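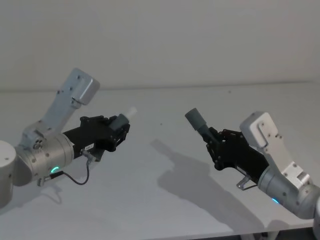 Youth baseball and the radar gun: what are we paying for?

Speaker notes, Grilham coaches' clinic, 02/02/2020
Gualtiero Bianchini

Slot is after lunch. Keep the voice up. Handout goes out at the end, otherwise they read it while I talk.

1. Opening

Start with the parent question. I get it every winter, usually in a parking lot: "How hard does he throw?" The boy in question is nine. I used to answer. Now I ask what they plan to do with the number, and I have yet to hear a good reply.

Say who I am. Coached in the Pustico league for a long time, majors division first, then minors, now mostly helping the younger managers. Never played past high school. I am no doctor and no scientist. I read the things we get sent, I keep my scorebooks, and I have sat through a lot of sales talks in rooms like this.

Tell them up front that I am doubtful about most of it. They can argue at the end and I hope somebody does.

2. The winter package

In December our board was offered a package from an outfit called Brultance. Six weeks of indoor sessions, a speed reading for every player, a printed report with a graph on it, and a login for the parents. The price was $1595 for the team, plus gym rental.

Read out the line from the flyer: "Proven to add velocity at every age." Pause there. Let them look at it.

I wrote back and asked who proved it, on how many kids, and what happened to the kids who did nothing but play basketball over the same winter. I got a very friendly phone call. I did not get an answer to any of the three.

Be fair here. The instructor they sent to our open house was good with children. He knew names by the end of the hour. If they had sold me that man for six weeks of catch I might have voted yes.

3. Kids grow

The main point of the talk, so slow down.

A ten-year-old who is measured in November and measured again in spring is a bigger ten-year-old. He may be an eleven-year-old. He has longer arms and heavier legs. You would expect the number to go up if he spent the winter on the couch. Any program that tests kids before and after, with no second group to compare, is going to look like a success. You could sell six weeks of chess that way.

Second thing. The first test is usually cold. Kid comes in nervous, strange gym, strange man holding a gadget, three throws. The last test is warmed up, he knows the gym, his dad is there, and he gets as many throws as he wants with the best one written down. I watched this at our open house. Nobody was cheating. It is just how these afternoons go.

Third thing. The ones who get worse quit coming. They have no second number, so they drop out of the average.

Ask the room: has anybody here kept before and after numbers on kids who did NOT take a winter program? Wait for hands. If there is one, get them talking, because I would like to see it.

4. What wins games at nine and ten

Go to the scorebooks. This is my own league, my own pencil, so take it for what it's worth.

Last season I went back through our minors games and marked how each run came in. I was not shocked, and I doubt anyone here will be. Walks. Passed balls. The throw to first that goes down the right field line while everybody runs. A ground ball to short with the shortstop looking at the runner instead of the ball. The hard thrower on our schedule, and every league has one, walked in more runs than he saved until somebody got him to slow down.

Objection I always hear: "Accuracy comes later, you can't teach speed." Maybe. I have heard it from people I respect. I have also heard the reverse from people I respect just as much. What I notice is that whoever says it tends to have the boy who throws hard.

My claim is smaller than that. At this age, a kid who can play catch without chasing the ball every second throw is going to enjoy the season, and one who can't is going to be miserable by May. I don't need a graph for it.

5. Arms

Careful with this part. I am not qualified and should say so again.

Our league follows the pitch count rules and the rest days. I would hope everybody's does. What the rules can't see is the other team he plays on, the private lesson, the backyard, and now the winter velocity class. Each adult is counting his own pitches. No adult is adding them up, except possibly the mother, and we don't ask her.

We tried a card last year. Boy carries it in his bag, any adult who has him throw hard writes it down. Results: poor. Most cards were lost by the third week. A few families filled them in properly and those cards were worth reading, in one case enough that the parents dropped the second team on their own. I would try it again with a text message in place of a card. I can't tell you it works.

Do NOT give medical advice if someone asks about a sore elbow. Answer is: stop throwing, see a doctor. Move on.

6. What the money could do

We had $3000 in the winter budget that year. Half of it, a bit over half, would have gone to the package before gym rental. I went through what the league was short of and brought this to the meeting:

Baseballs. We practice with balls that feel like potatoes.

Two sets of catcher's gear that fit small kids. Ours came up to one boy's chin and he could not see the plate.

Gym time, plain, with no program attached. The Messina Street gym rents by the hour and you can run four stations in there if you keep the bats away from the scoreboard.

Umpire pay for the fall games, so that we stop asking somebody's uncle.

The vote was close. We bought the balls and the gear, and we took nine hours of gym time spread over the winter. Some families signed up with Brultance on their own and that is their business. Several were pleased with it. I asked what they were pleased with, and mostly it was that the boy liked going. Good. I would count that for more than the graph.

7. Our indoor hour, as we ran it

Keep this short, they have it on the handout.

Ten minutes of catch, close together, on one knee then standing. Partners change halfway so the two best arms aren't always paired up.

Ground balls rolled by hand. Rolled, please. Coaches love to hit them and half the hour goes to fetching.

Throwing at a target on the mat. We hung a bedsheet with a square marked on it in tape. Kids keep their own score. A few of them lie about it and I let them.

Base running and leads along the wall, walking pace first.

Last ten minutes is a game with a soft ball, any rules they like. If you cut something for time, don't cut this.

Attendance held up better than I thought it would. Did they get better? I believe so. But look at section three: I have no second group either. They were older in spring and so was everybody they played against. I would be a fraud if I stood up here and told you my bedsheet did it.

8. Questions to ask a seller

Read these slowly, people like to write them down.

Who was tested, and how old were they?

Compared with whom?

How many started and how many finished?

Were they warmed up both times? Best throw or average throw?

Who paid for the study, if there is one? Can I have it, the whole thing and not the page with the graph?

What do you do with a kid who complains his arm hurts in week two? Listen to how long it takes them to answer.

What happens to the parents' login and the kid's information when the six weeks are over?

A decent outfit will answer some of these and admit it can't answer the rest. I would do business with that one. The one who gets irritated has told you something too.

9. Likely pushback

"The kids love seeing their number." Some do. Watch the boy who came in last. We had 70 kids through the open house and the readings were called out loud, which I should have stopped and didn't. One of ours didn't register that spring. I don't know that the number was the reason, and I'm not going to say it was.

"Everyone else is doing it." Ask which leagues, and how they finished.

"Travel teams want the reading." Then the travel team can take it.

"You're against technology." I have a phone and a scoring app, and I like both. I filmed our catcher so he could see his own feet, and he fixed them in an afternoon. Cost nothing. I'm against paying for a claim that no one has checked.

"So you'd never use a radar gun?" With high school kids, under someone who knows what to do with it, sure. With a nine-year-old I want to hear the plan first.

10. If there is time left

Tell the one about the fence, the rain delay and the borrowed tarp. Skip it if we started late.

Remind them the equipment swap is in the hallway, small cleats are going fast, and the batting helmets need to be checked for cracks before anybody takes one home.

Leave my email on the board. Hand out the sheets. Take the extension cord back to the front office.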